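Informe de avance, 23 de octubre de 2026
Proyecto Baltach: software de control y percepción para manipulación con dos manos
Preparado por Lirketent para Drukusness

1. Control de mano

El controlador de dedos se ha separado del planificador de brazo y corre en un proceso propio a 200 Hz. El cambio elimina los bloqueos descritos en el informe anterior, debidos a la espera del mensaje de estado de muñeca. La consigna de apertura se interpola ahora por articulación.
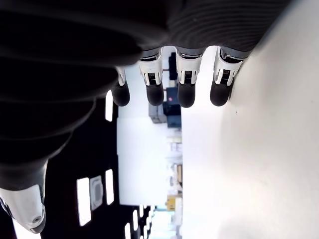

Queda pendiente la compensación de retardo en la cámara de muñeca. La marca de tiempo se asigna al recibir la imagen y no al capturarla, con un desfase de hasta 8 ms. Vikas Rastogi ha preparado un parche para el controlador Rosser, todavía en revisión.

2. Percepción y agarre

Se han anotado 800 imágenes de cabeza para reentrenar el segmentador; 700 se usan en entrenamiento y el resto en validación. Los soportes transparentes siguen siendo el caso más débil: el contorno del plato se confunde con el tablero y desplaza la estimación de altura. El planificador admite ya una altura de apoyo fija como alternativa.
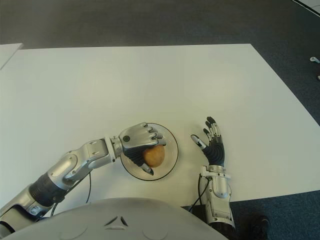
Figura 2. Mano izquierda sobre una patata en plato de vidrio; mano derecha abierta, sin contacto.

3. Próximo periodo

Integrar el parche de marcas de tiempo, repetir la calibración mano-ojo y entregar en diciembre la versión del planificador con coordinación de ambos brazos. No se solicitan cambios de presupuesto.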